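Print this release | E-mail this release
Shares: 2 | Comments: 0

Volalach opens second collection room at Rastville to record handling examples for kitchen and packing robots

RASTVILLE, August – Volalach has opened a second collection room at its Rastville site, where operators guide robot arms by hand through short handling jobs so that a learning system can be trained on the recordings. The room began regular shifts this month and brings the number of working benches at the site to 452 square feet of bench space across both rooms.

The program is called Marinho. Its purpose is to build a large and varied set of examples of a gripper picking up, moving and setting down small objects. The examples will be used to train the control software that Volalach is developing with its partner Sodham, a maker of portioning and tray-packing lines.

To date the Rastville team has accepted 1,906 recordings into the Marinho set. Each one covers a single job from start to finish, such as moving one item from the bench into a bowl, or clearing a plate.

"A learning system copies what it is shown," said Thierry Texier, who heads the Marinho program at Volalach. "If every example has the object in the same place, lying the same way, it learns that one place and that one way. Most of our effort goes into making sure the examples are different from each other in the ways that matter."

How the examples are gathered

An operator sits beside the bench and moves the arm using a hand controller. The position of the arm, the opening of the gripper and the view from a small camera near the gripper are all recorded together. Before each recording the operator is given a written instruction in ordinary language, and that instruction is stored with the result.

Objects are laid out again between recordings. A layout sheet tells the operator which items go on the bench and leaves the exact placing up to them. Operators are asked to turn items to new angles and to leave other items close by, so the arm has to work near things it has not been told to pick up.

Recordings in which the operator misses a grasp and tries again are kept, provided the job is finished. They are labelled separately. Mr. Texier said the early version of the program threw these out, and the trained system then had no useful response when its first attempt failed.

"We had a tidy set of perfect grasps and a robot that stopped dead the first time it missed," he said. "We went back and changed the rule. The second tries are some of the most useful material we have."

Recordings are rejected if the camera view drops out, if the instruction does not match the job that was done, or if the operator stops before the item has been released. A reviewer who did not take part in the session watches every recording before it is added to the set.

Why toy food

Much of the current work uses moulded toy food. The pieces keep their shape through repeated handling, can be wiped down between shifts and are cheap to replace. They also come in a wide range of shapes and colours, including curved and tapered pieces that are harder to hold squarely than a block or a ball.

"Curved pieces are a good test," said Jagadeesh Iyer, who supervises the operators at Rastville. "The fingers are coming at an inside curve on one side and an outside curve on the other. If you close them too near the end, the piece can swing. We ask operators to line up on the body of the piece and take their time."
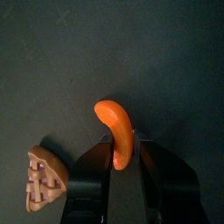

Next stage

Volalach plans to move from toy items to packaged goods later in the program, starting with small cartons and pouches. Soft packaging will need a slower closing speed and a different set of layout sheets, and the operators will be given paid practice time before any of those recordings count toward the set.

Sodham will provide a trial line for testing the trained system. The trial will be limited to loading single items into trays, with a staff member at the line at all times. No date has been set for use in a working plant.

The company is also changing how it writes instructions. Operators had been given one fixed sentence for each job. They will now be given several wordings for the same job, as people on a packing floor do not all ask for a thing in the same way.

"We want 'put it in the bowl' and 'pop that in the dish' to lead to the same movement," Mr. Iyer said. "The people who do the work are helping us write those. They know how it gets said."

Operator positions

Volalach is taking applications for operators on the day and evening shifts at Rastville. No background in robotics is needed. Training takes 2 weeks and is paid at the full rate. Applicants should be comfortable with seated work and have steady use of at least one hand. The site has step-free entry, and benches can be raised or lowered.

An information session for applicants will be held at the Rastville site on Wednesday at 5:30 p.m. Visitors will be able to try the hand controller at a practice bench. Please sign in at the front counter on arrival.

About Volalach

Volalach develops control software for robot arms used in food handling and light packing. Its offices and collection rooms are in Rastville.

Media enquiries: Volalach communications office, Rastville

Print this release | E-mail this release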